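Skedum opens its doors to guests again after a winter of hard work

24 shares | 6 comments

Wednesday, June 11, 2025

Skedum, the old walkers' hostel above the village of Vundivier, is welcoming overnight guests once more, and we could hardly be more pleased to be writing these words. The house closed last autumn when the boiler finally gave up, and what began as a fairly modest plan to replace it grew, as these plans tend to, into new pipework, new washing facilities on both floors, a drying room that really dries things, and a kitchen where more than one person can cook at once without standing on somebody else's feet.

The first walkers slept here on the last weekend of May, when we ran a quiet trial with friends of the house and a few of our most patient regulars. They were kind about the things that were not ready (the back stairs had no handrail, and the toaster tripped the lights) and very frank about the things they wanted changed, and we have spent the days since then working through their notes. From this week the booking line is open to everybody.

Skedum has 13 rooms, most of them small, and all of them now with their own heating control. Seven of these look down the valley and the others face the hill, where you will hear sheep in the early morning and not a great deal else. There is no television anywhere in the building, and we have no plans to bring one in, but the sitting room has been repainted, the chimney has been swept, and the bookshelves are as crowded as they ever were. If you left a half-finished novel here last summer, it is very likely still waiting for you.

"People have been ringing us all winter to ask how we were getting on, and it kept our spirits up more than they know," said Liam Rafferty, manager of Skedum. "One lady sent a fruit cake in the post when she heard we had no oven. We want the place to feel the way they remember it, only warmer, and with hot water for whoever comes in last off the hill."

Hot water was the complaint we heard most often over the years, and we took it to heart. The old tank served the whole house and was usually finished by the time the second party had pulled their boots off. The new system was fitted by the heating firm Chauhan, whose people drove up the valley in some truly miserable weather and still found time to mend our garden gate. The pipes have been lagged all the way through the roof space, and the bathrooms have been laid out afresh so that guests have somewhere sensible to put their things while they wash.

We have also thought about the small comforts. Many of our guests arrive on foot with everything they need on their backs, and by the fourth or fifth day of a long walk it is often the soap that has run out, or gone soft at the bottom of a wash bag. Bars of soap will be on sale at the front desk alongside plasters, bootlaces and spare socks, and a lidded soap box is well worth packing if you are moving on the next morning.
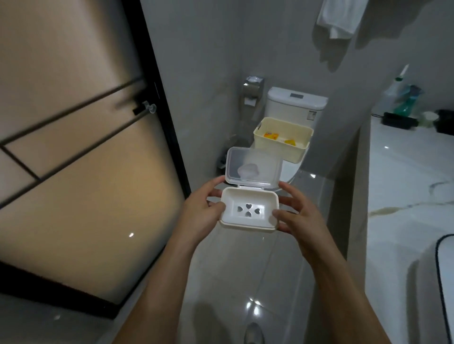
Rafferty's own view is that walkers will forgive a hard bed sooner than a cold wash, and that after so many years of apologising at breakfast he is looking forward to talking about the weather instead. He would also like it known that the showers are open all day, so there is no need to race each other down the last mile of the path.

Food at Skedum will stay simple. Breakfast is porridge, eggs, toast and plenty of tea, served from seven o'clock, and packed lunches can be ordered the evening before. Supper is a single hot dish with a meat-free choice, followed by a pudding, and we eat together at the long tables as we always have. Guests who would prefer to look after themselves are very welcome to use the kitchen, though we do ask that pans are washed and put back before bedtime – the early risers will thank you for it.

The village shop, Paketti, has agreed to supply our bread, milk and vegetables, and will hold parcels for long-distance walkers who want to send supplies ahead. Please write your name and your expected date of arrival clearly on the outside, and let the shop know if your plans change. It is a small storeroom and it fills up quickly in fine weather.

Getting here is much as it was. The bus stops in Vundivier by the bridge, and from there the path climbs steadily through the wood and over two stiles before it joins our track. The house stands at 409 metres, so do allow yourself a bit more time than the map suggests if you are carrying a heavy bag. Cars can be left in the field beside the lower gate. The track above the gate is for deliveries and for guests who cannot manage the climb, and we are always glad to come down and fetch anyone who needs a lift – just tell us when you book.

Dogs may stay in the two ground-floor rooms by arrangement. Children of all ages are welcome, and there are cots and a high chair, along with a box of board games that has most of its pieces.

We would like to thank everyone who lent a hand, a ladder or a trailer over the winter, and our neighbours in Vundivier, who put up with a good many lorries on a narrow lane and hardly grumbled at all. An open afternoon for the village will be held later in the summer, with tea and cake in the garden if it is dry and in the sitting room if it is not.

Bookings for individual walkers, families and groups can be made by telephone or at the front desk, and members of the press who would like to visit or stay the night should ask for Liam Rafferty at Skedum.

6 comments | Share this story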